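Grey storage bins, lids or no lids?

petronella_m
Clearing the spare room, need bins for wool and fabric. Want big grey ones, open top. 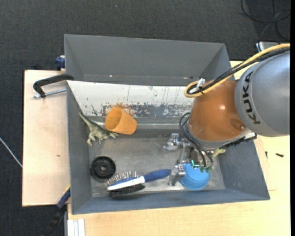
Budget is 70 quid for the lot. Binder do a set but postage is daft. Anyone had the Dillau ones?

ruandp
Dillau split on me in 2 winters. Garage tho, so cold. Get lids.

Precious Z
Lids are a pain, you never put them back on. Mine are open, never had a moth.

ruandp
Yet.

anongp
With Ruan on this. Lost a whole jumper's worth of merino last September. Lids, and cedar balls.

Precious Z
cedar does nothing!! freeze the wool first

petronella_m
Freezer's full of peas. Might do lids for wool, open for teh fabric. Ta all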